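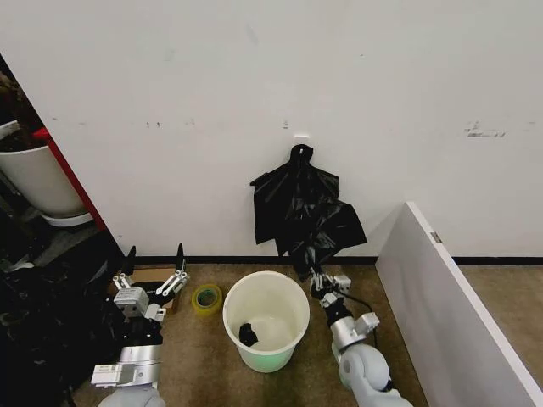

Unit 4: Bag storage and liner changes at a wall point
Course handout, Building Services Support. Prepared by Irja Eskola.

4.1 Scope
This unit covers the storage of empty garbage bags on an adhesive wall hook, the fitting of a liner in a round bucket, and the layout of the floor below the hook. Carts and wheeled containers are covered in Unit 6. Read section 4.3 before the practical session, which starts at 2 in the Ruddock annex.

4.2 Terms
Wall point: one hook and the floor area under it.
Hanging bag: an empty bag kept on the hook for the next change.
Neck: the gathered top of the bag.
Tail: the lowest part of the bag when it hangs.
Overhang: the part of a liner folded outside the rim of the bucket.

4.3 The hook
An adhesive hook holds by its pad alone. The pad needs a clean, dry, flat surface. Scuffs and marks on painted walls are common at working height, and a dirty patch should be wiped and left to dry before the pad goes on. Press the pad for the time given on the packet. Do not load the hook until the waiting period on the packet has passed.

One empty bag is the normal load. A filled bag is never hung on an adhesive hook, even for a moment. The force on the pad depends on direction as well as weight. A bag pulled straight down loads the pad in shear. A bag pulled outward peels the pad from its top edge, and most hooks fail this way.

4.4 Hanging the bag
1. Open the bag fully, then press it flat to let the air out.
2. Gather the top to form the neck.
3. Knot the neck or twist it into a loop. The knot should be loose enough to undo with the fingers.
4. Place the loop over the hook and let go slowly.
5. Draw the tail down lightly to straighten the folds. Keep the pull parallel to the wall.

Thin film holds its creases. A bag taken from a folded pack may hang as a flat sheet, while one that has been crumpled stands out from the wall in loose folds. Either is acceptable if the bag clears the walkway. 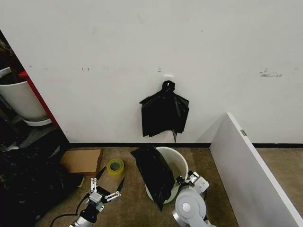 Fig. 4.2. Wall point with hanging bag, bucket and floor items.

4.5 Lining the bucket
The liner must be wider than the bucket. For the Rekis round bucket used in this course, the rim measures 290 mm across and the overhang should be at least 10 cm on all sides. Push the liner down to the base before folding the overhang. A liner that leans over one side of the rim has usually been folded before it reached the bottom, and it will slide in when the first load is dropped.

To remove a liner, lift the overhang all the way around, gather it, and support the bag from below with the other hand. A light, bulky bag tends to round out as the neck closes. Let the air escape before tying.

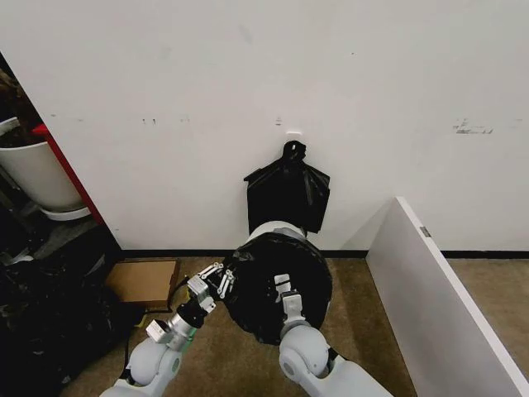

The tie itself should sit close to the contents, with enough free film above it for a grip. Carry the bag clear of the wall and set it down outside the wall point.

4.6 Floor layout
Keep bags, flat boxes and tape close to the baseboard. Loose bags in a heap are hard to count and slide easily on carpet; fold them or return them to the pack at the end of the shift. Cables are routed away from the standing position.

4.7 Before the next session
Complete worksheet 18. Bring one used liner pack, any brand, with the label readable.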